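Gravel, Gradients and Getting Lost: planning a two-day bike route from Juvcombe to Skerkanel

Project report by Győző Szűcs
Outdoor Leisure and Tourism, second year

1. Why I chose this

I have been riding gravel for four years, mostly on a steel Adura that weighs about as much as my little sister. Every time I ride out of Juvcombe I meet people who have driven an hour to get here, done the same reservoir loop as everyone else and gone home again. There is so much more! For my project I wanted to design a route that a fairly fit rider could finish in two days, sleeping once on the way, and then ride it myself to see if it held together.

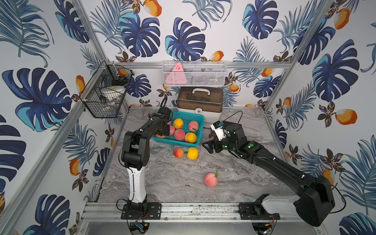

Reading time: 3 minutes

2. Planning

I started with paper maps from the college library and drew every track I thought was legal to ride. After that I went through them one at a time against the council's rights of way map, and lost nearly a third of my lovely pencil lines in an afternoon. Footpaths, mostly, plus a quarry road with a locked gate.

What was left made a crooked sort of S between Juvcombe and Skerkanel, with the Bíró farm near the middle. The farm has a camping field, a tap and a toilet, so it picked itself as the overnight stop. I rang beforehand and they were happy to be named in the report.

My rules for the route were:

No more than 2 miles at a time on any A road
Water at least every three hours
Nothing that needs full suspension
A way to bail out to a train on both days

The train rule was the hardest. There is a long stretch on the second morning where the nearest station is back the way you came, and I ended up adding a valley lane to get round it. I moaned about that at the time, but the lane is gorgeous.

3. The test ride

I rode it in June with a bar bag, a saddle bag and a tent strapped under the handlebars. Day one is the climbing day. By the farm I had gone up 4,000 feet, and I felt every one of them on the last ramp, where the surface changes from packed grit to fist-sized stones with no warning at all. I walked. I would walk it again.
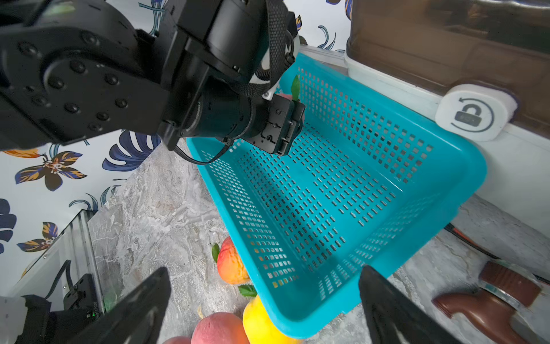

Day two begins with the best descent I have ever ridden – a wide old drove road with grass down the middle and long sight lines, so you can let the brakes go and still see who is coming. The highest point of the whole route comes an hour later, at 1,977 feet, and there is a stone shelter where I ate two cheese rolls and hid from the wind.

After that it is forest roads nearly all the way to Skerkanel. I got lost once, at a junction where the felling has wiped out the track on my map. I have changed the file so that it turns one junction earlier.

4. What I would change

My timings were too hopeful. I planned to be at the farm by 4 pm and rolled in at half past six, partly because of a puncture and partly because I kept stopping to look at things. The route sheet now says to start by eight.

Tyres matter more than I expected. I used 40 mm and got away with it, but 45 mm would be kinder on the stones.

I would also like someone else to test it, on a different bike and preferably in worse weather. Two people from my course have said yes for the autumn.

5. Costs

I set myself a limit of £60 for the ride, including the train home, and came in under it. Most of the money went on food. The camping was cheap and the chips in Skerkanel were worth every penny.

The route file, the sheet with water stops and my full packing list are in the appendix.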